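Cell Technician, Two-Armed Tabletop Robot
Drekwood, Equipment Group
Full time, on site

Drekwood is hiring one technician to look after Cell 2 in our handling lab. Cell 2 is a single humanoid torso with two articulated hands, working at a fixed table inside folding screens. It runs on two shifts and handles ordinary household and grocery items. You will set it up at the start of the shift, keep it running, repair what can be repaired on the bench, and leave it in a known state for the next person.

The job is hands-on. You will not be writing control software, though you will talk every day with the people who do.

Where you would fit

You would report to Hatsue Ogura, who runs the Equipment Group. Ivan Tymoshchuk has the evening shift on the same cell and will train you for your first four weeks. Nadiia Kravchuk handles parts and purchasing. The cell is used by the grasping team under Hanna Tkachenko, and most of your requests will come from them.

Daily setup

Check the screens against the floor marks. If a panel has been moved, put it back before power-up.
Look over the base and the cable on the carpet. Cables must be clear of the operator's walkway.
Power up the arms one at a time, left first. Wait for the status light on each forearm before you go on to the next step.
Run the finger sweep on both hands: open, close, thumb out, thumb in. Write down any joint that lags or clicks.
Run the table touch-off. The tabletop height goes in the log every time, even when it has not changed.
Lay out the objects from the day's list. The lists are mixed on purpose, with soft toys, cloths, bottles, rope and snack packs on the table together. Place them loosely and do not line them up.

Care and repair

Wipe down finger segments and palms at mid-shift and again at close. Crumbs and sugar from food packs get into the joints.
Check the finger tendons weekly on Monday and set tension with the gauge. Hands that will not hold tension come off and go to the bench.
Swap a hand at the wrist. Ivan will show you the procedure and sign you off on it. You will do it alone after that.
Replace fingertip pads, joint covers and forearm cables. We keep 15 sets of pads in the cabinet, and you tell Nadiia when the count drops below five.
Recalibrate the head camera after any bump, any hand swap, or any change to the table.
Retire objects that are torn, leaking or crushed flat, and pull matching ones from the shelf. There are 246 objects in the current inventory, each with a shelf number.
Keep the fault log. The log for Cell 2 has 139 entries so far and we read them. Write what the hand was doing, which finger, and what you did about it. "Reset, OK" will be sent back to you.

What we need from you

Two years or more of maintenance or bench repair work. Robots, packaging lines, printers, medical devices and camera equipment all count.
Comfortable with small fasteners, fine connectors and a torque driver.
Able to read a wiring diagram and use a multimeter without help.
Able to follow lockout steps every time. No one reaches onto the table with the arms enabled.
Clear written English for the log and shift notes.
Able to stand for long stretches and lift 40 pounds. An arm comes off the torso with two people and a hoist.

Good to have

Time spent on tendon-driven or multi-finger hands
Basic command line skills
Soldering
Some experience with Grastier wrist couplings, which we use on all our cells

Hours and pay

Day shift, 7:00 a.m. to 3:30 p.m., Monday through Friday, with a half hour for lunch. You overlap with the evening shift for the last 30 minutes so that you can hand over at the table. Expect one Saturday every other month when we take the cell down for full service.

Pay is hourly and depends on experience. The range is sent with the phone interview invitation. Health and dental start on the first of the month after you join. We supply tools, shoes and safety glasses. If you prefer your own hand tools, bring them in and Nadiia will tag them.

The hiring process

A 20-minute phone call with Valentyna Antoniuk in our hiring office.
A visit of half a day. You will shadow a setup, then do a bench exercise: take a finger off a spare hand, find the fault we put in it, and put it back together.
A short talk with Hatsue and Hanna. You will have an answer within a week of the visit.

You would start in January. The start day can move a little if you need to give notice.

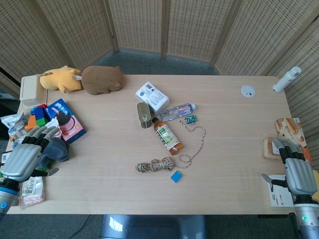

How to apply

Send a resume and a few lines about something you repaired that took more than one try. Use the form on the Drekwood careers page and enter job number 78. Questions about the cell go to Hatsue Ogura, and questions about pay or benefits go to Valentyna Antoniuk.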